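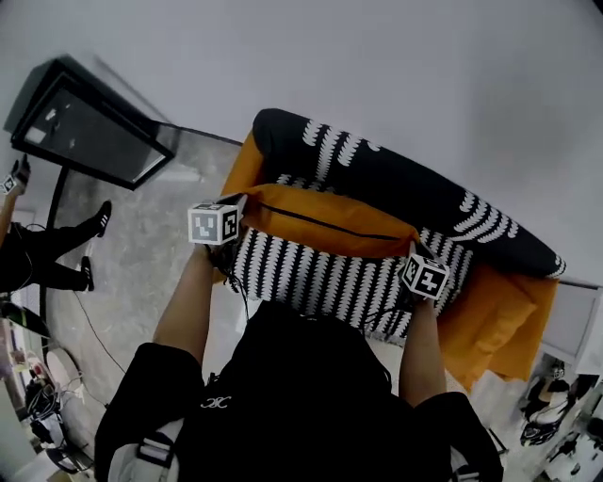

1/ Right, journal news! The reviews came back on our paper about old burials at Stondovdale and I've had two cups of tea to get over them.

2/ Reviewer one was lovely. Reviewer two wants all 1,233 fragments re-sorted by layer – fair enough, I'd have asked for the same, but ouch.

3/ Biggest grumble was our age estimates. We'd leaned on teeth for 18 of the adults and they'd like the hip bones in there too, where we've got them.

4/ Jahangir Matubbar has already started on the tables (bless him) and found a column I'd labelled left when it was right. Since June!!

5/ If anyone's got a decent write-up on sorting mixed remains from wet, heavy clay, please send it my way. I've read the Declercq one twice.

6/ Revisions go back in six weeks. Off to find my ruler.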